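Kilness Workshops – Sorting Room
Monthly safety and tidiness check, November
Walked round by Fionnuala Tully, with Gearóid Hanrahan for the electrics and the doors
Started first thing on Saturday, before the kettle was on

Marks used: OK means fine as found. SEE NOTE means fine for now but please read what I've put. TO DO means somebody's name is against it.

Hello all, and thank you for leaving the room in such decent order on Friday night, it made this a much nicer job than it was last time. I've kept to the usual sheet but I do run on in the comments, as you know, and if you only want the jobs they are gathered together further down.

1. FLOOR AND WAYS THROUGH

Main aisle clear from the yard door to the sink – OK
Lovely and clear. The tape along the aisle is lifting at the sink end and I pressed it down with my shoe, which will last until somebody catches it with a trolley.

Aisle width at narrowest point, 900 mm wanted – SEE NOTE
Gearóid put the tape measure across by the cardboard cage and we had it with nothing to spare. It passes, but the cage has crept out from the wall again. Could whoever empties it push it right back until it touches?

Spills, drips and sticky patches – TO DO (Clodagh)
One sticky patch under the draining rack, left by a cola bottle by the smell of it. I went over it with the mop and it still grabs at your sole a bit, so it wants hot water and a proper scrub.

Mats flat, no curled corners – OK

2. DOORS, LIGHTS AND ELECTRICS

Yard door opens fully from inside without a key – OK
It does, though it sticks in damp weather and we've had plenty of that. Gearóid has planed a sliver off the bottom and says to give it a firm shove and not be shy.

Fire exit sign lit – OK

Extinguisher on its hook, pin in, needle in the green – OK
On its hook and not holding the door open. I was so pleased to see it that I said so out loud.

Ceiling lights – SEE NOTE
All working, but the tube over the glass bins takes a good while to get going. Give it a minute before you start on glass, please. A new one has been asked for.

Leads and plugs, no splits, no tape repairs – OK
Gearóid went along every one. The kettle lead has been shortened and tucked behind the bread bin, and it is so much better than having it hang over the edge.

3. SORTING TABLE

Table steady, feet locked – OK
Leaned on it from all sides. Not a wobble.

Top wiped and free of nicks – SEE NOTE
Wiped, yes. There is a nick along the front edge that could take a bit of skin off, and I've run a strip of tape over it. I'd sooner it was sanded, and I'll ask Gearóid nicely.

Tubs free of cracks, especially round the rim – TO DO (Sinéad)
I ran a finger round every rim and found 3 that had split. They're stacked by the back wall with a cross on them in marker. Please don't rescue them! I know it seems a waste, but a split rim opens up just when you lift, and it pinches. Sinéad is ordering more of the Vavton ones, the size we have now, so that they still stack.

Baskets free of snapped slats and sharp ends – OK
All sound, and somebody has washed them. Whoever it was, thank you, they come up beautifully.

Tubs filled no higher than the hand – SEE NOTE
We do still overfill on busy mornings. The limit for any one load is 10 kg, and plastic and foil will never get near it, but a tub of jars gets there before you'd think. Glass goes in the low bins for exactly that reason.

4. GLOVES, SHARPS AND FIRST AID

Gloves in all sizes – TO DO (Nuala)
Plenty of large and hardly a small to be had. Nuala, could you put in for small and medium? The Astex ones seem to suit people best, the cuff is long enough to cover your wrist when you reach down into a bag.

Litter pickers by the sacks – OK

Sharps box in place, lid shut, under the fill line – OK

First aid box complete – SEE NOTE
Plasters are going down faster than the accident book would suggest. I'm not cross, I only ask that you write it down, even for a scratch. We found out about the nick in the table from the book, and we'd never have looked otherwise.

Eyewash in date – OK

5. STORAGE AND SMELLS

Food tins and cans rinsed before they go in the cage – SEE NOTE
Mostly. There was one fish tin that I shall say no more about. A quick swill is all it needs.

Batteries kept apart – TO DO (Clodagh)
Clodagh found two loose batteries in the mixed metals, and this is the one that does worry me. A crushed battery can start a fire in a cage of dry packaging. The battery pot is being moved next to the sorting table, at arm's length, so that it's easier to use it than not.

Shelves not stacked above head height – OK
The Katsaros boxes have come down from the top shelf at last and are under the stairs.

Sink and drain running clear – OK

JOBS FROM THIS CHECK

Clodagh Ó Ceallaigh – scrub under the draining rack, move the battery pot.
Sinéad McGrath – new tubs, and take away the cracked ones.
Nuala Moynihan – small and medium gloves, more plasters while you're at it.
Gearóid Hanrahan – sand the table edge, fit the tube when it comes.
Me – fresh aisle tape, and a new copy of the lifting sheet for the wall, as the old one has had tea on it.

If yours can't be done in 30 days, give me a shout and I'll see what can be shuffled.

6. LIFTING AND CARRYING

Tubs held with both hands, by the sides – OK
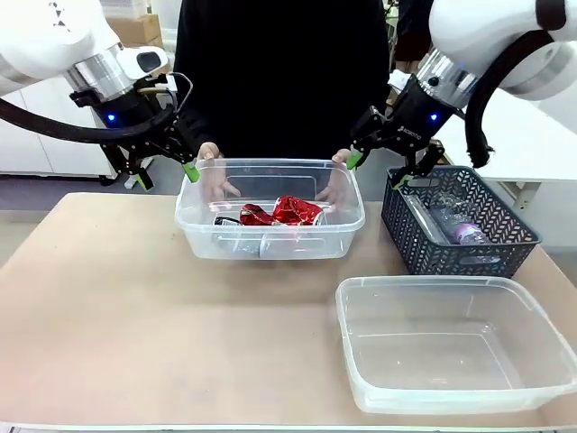
Lifting is the part of this sheet I fuss over most, and I have been rather pleased with it this month. The two things I ask for are a hand on each side of the tub and a light load in the bottom, and that's just how this clear one is held over the table, with the rim to take hold of and only a few odds and ends inside. Do look at the red and silver piece, all the same. I can't make up my mind whether it's a foil wrapper or a flattened can, and anything like that should come out with a glove on, as a squashed can has edges that foil hasn't. The dark grey baskets have their handle cut into the front, so use that if you're only sliding one along, and go back to both hands the moment it leaves the table. I'll be round again next month, and if you spot anything before then, the book is on the hook by the kettle and the pen is (for now) on its string.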